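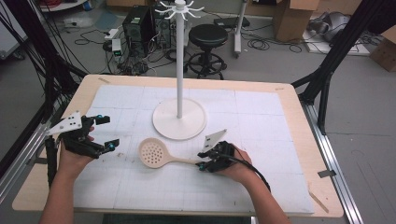
The crowded utensil drawer deserves less loyalty than it receives. In most shared kitchens it is opened many times a day, and the skimmer is always underneath something else. An upright holder with hooks corrects this at small cost. Each tool hangs in view, and a missing one is noticed before the pasta is ready.

The Nondley kitchens adopted such holders in September, two to a room. Hefin Powell has objected that they take up counter space – a fair point, but a modest one. The drawer should be kept for knives and lids.

Last updated: 10/02/2022
3 comments
2 shares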